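How to Make Your Own Envelopes
By Sheyla Quispe

My aunt in Vekcombe never bought an envelope in her life, as far as I know. Hers came out of wrapping paper and old calendars and once a road map (I still have that one, with the ferry route running right across the flap), and they always arrived in one piece. If you've got a stack of pretty paper and a letter to send, you have nearly everything you need, and the rest is a bit of patience at the kitchen table.

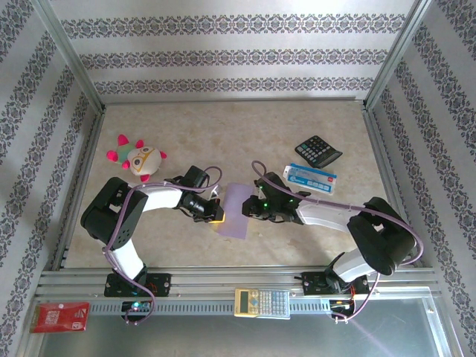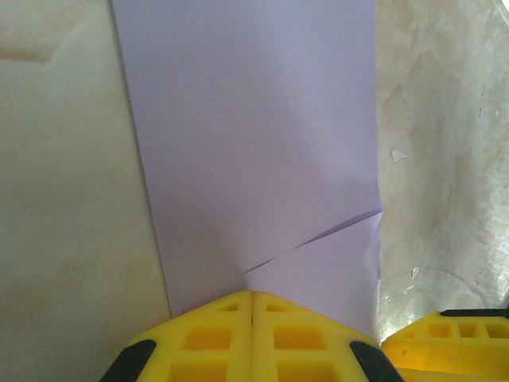
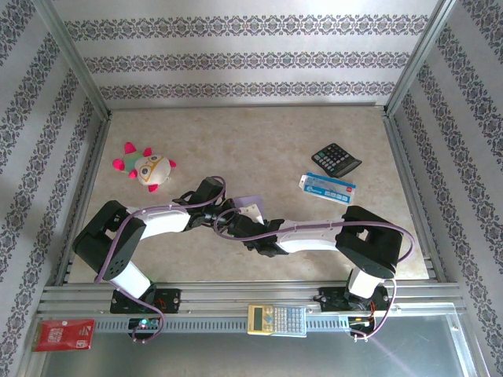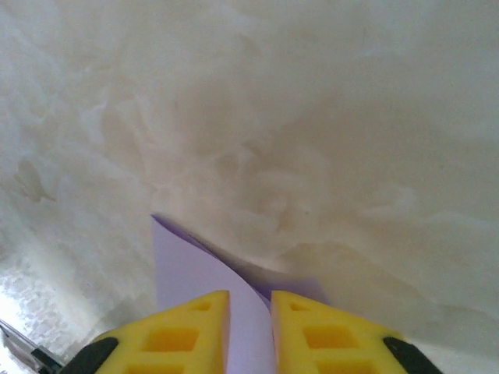

Light purple paper in the second and fourth pictures.

The Pronthorpe Letter Writer
Issue 22, page 12

What you'll need

Paper, a ruler, a pencil, scissors, a glue stick, and something smooth for pressing down folds. I use a bone folder that my friend Wondimu Kumsa gave me when I started running the February letter table, but the back of a spoon does the job and I used one happily for years. A scrap of thin cardboard is handy too, if you think you might be making more than one.

Choosing the paper

Ordinary printer paper will work, though it's a little see-through, so your mail carrier may end up reading your news. Something slightly heavier is nicer to fold and holds its shape better. I buy the Le Roux colored sheets in packs of 25, mostly the soft pastels, and they take a crease beautifully without cracking along the fold. Very thick cardstock is hard work and the corners come out bulky, so save that for the card that goes inside.

Making the square

This is a diamond-style envelope, the kind where four points fold in toward the middle, and it starts with a square. Take a rectangular sheet and bring one top corner down to meet the opposite long side, so the top edge lies right along that side. Press the diagonal fold lightly. You'll have a triangle with a strip left over at the bottom. Cut off the strip, open the triangle up, and there's your square. Keep the strip! We'll come back to it.

For a first try, a square with sides of eight inches will hold a card that measures five inches by four, with enough room that you aren't wrestling it in.

Folding the body

1. Turn the square so it sits like a diamond, with a point at the top, and lay your card flat in the center with its long sides running left to right.

2. Fold the left and right points in over the card. Don't pull them tight. Leave a sliver of space on each side, or the card will stick and you'll tear the paper getting it out again (I have done this to a birthday card, on the morning of the birthday).

3. Fold the bottom point up over the card. It should cover the lower edges of the two side flaps. If the tip pokes up too high for your taste, fold it back down on itself and press.

4. Fold the top point down, make a good firm crease, and open it again. That's your closing flap.

5. Slide the card out and go over all the folds once more with your bone folder or spoon.

If a crease lands in the wrong place, open the sheet out flat, turn it over and press along the line from the back before you try again. It won't vanish completely, but it will stop the paper from wanting to go there – and paper does have opinions once it's been folded.

Gluing

Run a thin line of glue along the two slanted edges of the bottom flap, on the inside, staying a little way in from the edge. Press it onto the side flaps and put the envelope under a heavy book while you make a cup of tea. Go easy on the glue. A thick smear oozes inward, and then you have a very handsome envelope that doesn't open.

Now for that leftover strip. Cut it into a pale panel for the address if your paper is dark or busy, or trim a small circle from it to seal the flap. I'm fond of a Briltonero gel pen for addresses, but anything that doesn't smudge is fine.

Before you mail it

Post offices can be fussy about size and shape, and a square envelope often costs more to send than a rectangular one, so ask at the counter before you make a whole batch for a party. Write the address in large plain letters and keep decorations to the left side and the back.

Once you have a size you like, unfold one envelope, trace around it onto your thin cardboard and cut that out. Write the card size on the template in pencil. Mine live in a shoebox under the stairs, and the road map one is in there with them.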